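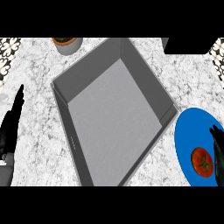

October, entry 3, 14:20

Lycopene extraction, fresh tomato, second solvent series. Continued from entry 2.

Flesh and skin homogenized together this time, seeds strained out. 25 g pulp per tube, ethyl acetate from the new Bornex bottle. Tubes wrapped in foil. Shaker at 200 rpm, 30 min, then spun at 2000 rpm for 10 min.

| tube | solvent (mL) | A503 after dilution |
|---|---|---|
| A | 50 | 0.412 |
| B | 50 | 0.405 |
| C | 75 | 0.331 |
| D | 75 | 0.298 |

A and B agree. D does not match C. Pellet in D was soft and some of it came over with the pipette, so the reading is suspect. Repeat D only.

Blank drifted 0.004 between the first and last reading. Lamp had been on for 15 min. Kheri waits 40 and gets less drift; will do the same from now on.

Water layer in C was slow to clear. Added a pinch of NaCl, cleared in 5 min. Not added to the others, so C has to be marked in the summary sheet.

Open points:

- Ruoxi wants a hexane comparison at the same volumes. Stock is one 500 mL bottle, enough for one series.
- Anel has the moisture figures for the Lekota batch. Need them before anything is reported per dry weight.
- Centrifuge lid latch sticks again. Press on the left side.

Extracts A to C in the freezer, second shelf, rack marked ZC.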